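Caring for the Newborn at Home and in Hospital
Handout 4: Feeding the Small or Early Baby
Unit coordinator: Qusai Abou Jaoude
Updated 23 April 2026

Welcome back! Last time we looked at how babies keep warm, and a few of you stayed behind to ask how warmth connects to feeding. I'm so glad you did, as the two topics belong together and tonight we get to join them up. Please read this handout before the tutorial and bring it along, with your scribbles on it. The last two pages of your workbook (the Neagu case) go with section 5.

1. Some words we'll use

Preterm: born before 37 completed weeks of pregnancy.
Late preterm: born between 34 weeks and 36 weeks and 6 days. These babies can look so much like term babies that people forget how sleepy they get.
Low birth weight: under 2500 grams at birth, whatever the number of weeks.
Colostrum: the first milk, thick and often yellow, made in small amounts.
EBM: expressed breast milk.
Gavage or tube feeding: milk given through a soft tube passed by the nose or mouth into the stomach.
Cue-based feeding: offering a feed when the baby shows signs of being ready, and stopping when the baby shows signs of having had enough.

Low birth weight and preterm are different ideas, and students mix them up every year in the May exam. A baby can be born at 39 weeks and still be small. A baby born at 35 weeks to tall parents might weigh 3000 grams and feed like a champion on the first day, then fall asleep at every feed on the second. Always ask for both the weight and the weeks.

2. Why feeding is hard work

Think about what a newborn has to do at the breast or bottle. Suck, swallow, breathe, and then do it all again in order, many times over, without losing the rhythm. It's a lovely piece of coordination — I still get a thrill watching it come together — and it matures late in pregnancy. Babies may make sucking movements long before they can manage a full feed by mouth. Most start putting the whole pattern together somewhere from 32 to 34 weeks, and many need longer.

Early babies also have less fat, smaller stores of sugar in the liver, and less stamina. If a baby is cold, energy goes into making heat and there's less left over for feeding and growing. There's your link to Handout 3! A baby who is feeding badly should always have a temperature taken, and a baby with a low temperature should always be asked about at feed time.

3. Reading the baby

Early signs of readiness are quiet ones. The baby stirs, the eyes open or flutter, the hands come up towards the face, the head turns and the mouth begins to search. Crying is a late sign, and a small baby who has cried hard may have nothing left for the feed itself.

Signs that a baby needs a pause: fingers splayed wide, a worried forehead, milk spilling from the corners of the mouth, looking away, hiccups, a change in breathing or colour. A pause can be very short. Tip the bottle down or let the baby rest at the breast, wait for the breathing to settle, and see what happens next. If the colour change is marked or the baby stops breathing, stop the feed and get help straight away.

Parents become wonderful at this. Give them the words early, let them tell you what they're noticing, and write it in the chart in their own language where you can.

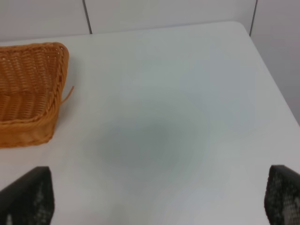

A sleepy late preterm baby may not give you many cues at all, and this is where cue-based feeding gets misunderstood. Following the baby doesn't mean waiting six hours for a hungry face. Most units set a longest gap between feeds, commonly three hours, and wake the baby gently when it is reached. Skin-to-skin on a parent's chest is the best alarm clock I know. Unwrap the baby down to the nappy, settle them upright, put a light blanket over the back, and give it a few minutes.

4. Milk: what, how and how much

Mother's own milk is the first choice for nearly all preterm babies. It protects the gut and lowers the chance of necrotising enterocolitis, a serious bowel illness we'll cover properly in Handout 7. Where there isn't enough, pasteurised donor milk may be offered to the smallest babies, and there is formula made for preterm babies as well. The very small ones usually have a fortifier added to breast milk for extra protein and minerals. None of these choices is a failing on anybody's part, and the way we speak about them at the cot side matters a great deal.

Expressing. Start as early as the mother is well enough, ideally within the first hour or two. Hand expressing often works better than a pump for colostrum. After that, aim for eight or more sessions in 24 hours, including one overnight. The first few drops are precious! They can be drawn up in a small syringe and placed inside the baby's cheek, even when the baby isn't yet taking milk feeds.

Volumes. We work in millilitres per kilogram per day. Let's do one together.

A baby weighs 2000 grams and is ordered 150 mL per kg per day, fed every three hours.
Weight in kilograms: 2
Daily total: 150 x 2 = 300 mL
Feeds per day: 24 ÷ 3 = 8
Each feed: 300 ÷ 8 = 37.5 mL

Now try it with a baby of 3000 grams on the same order, and check with your neighbour that you get 56.25 mL. Your unit will have its own rule on rounding. Please use it, and don't make one up at 3 am. These figures are for practice only; real orders change from day to day and depend on the baby's age, fluids and health.

Warming. Warm milk in a bottle warmer or by standing the container in warm water. Never microwave it, as it heats unevenly and can burn. Check the name and record number with a second person before every feed of EBM.

5. Moving from tube to breast or bottle

Most families ask about this before anything else, and the answer is usually "a bit at a time". A common path runs like this. First, skin-to-skin during tube feeds, so the baby connects closeness with a full tummy. Next, nuzzling and licking at the breast. Then one or two short feeds by mouth each day with the rest by tube, building up as the baby copes. Progress wobbles. A baby may take three full feeds one day and none the next, and families need to hear ahead of time that this is normal.

A sudden change is another matter. A baby who was feeding well and is now floppy, pale, vomiting green or bringing up blood, swollen in the belly, or having pauses in breathing needs review now.

In the Neagu case, look at the feed chart for day nine and mark the point where you would have called someone. We'll compare answers, and I promise you won't all agree.

6. Before the tutorial

Read the Cellasari chapter on milk supply, up to the part on storage.
Write up to 500 words on how you would explain a feeding tube to a parent seeing one for the first time. Everyday words, please.
Practise two more volume sums with weights of your own choosing.
Bring one question. Half-formed ones are very welcome.

Tutorial runs upstairs in the Zarosar room, and the dolls and feeding tubes will be out from the start if you'd like to come early and get your hands on them.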